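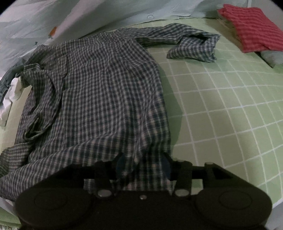 Checked shirts, folding on the bed – February, a bit after 4

Blue/white gingham, long sleeves. Third shirt of the afternoon and the worst so far. Laid it out on the green sheet with the grid lines. Collar bunched up at the top, one sleeve out over the sheet with the cuff crumpled, wrinkles all thru the body. Hem gathered.

Order that worked on the plain ones (Ildikó's way):
– flatten collar first
– sleeves straight out to the sides
– hem down, smooth from the middle
– sleeves in, then thirds

With the small check I keep losing the placket. Everything looks like everything. Tried following the checks along a grid line on the sheet, helps a bit for getting the side seam straight. Khadija says do the buttons first, top and middle only. Will try that next, havent yet.

Fold no. 73 on the sheet in the binder. Wrote 2 for neatness, Tala would of given it a 3. Need to agree on that scale before we go on to the Csonka box.

To do: pick up the rest of the long sleeves from Stelios, wash green sheet, new pen.

Cuffs – in or out? Ask Mariann.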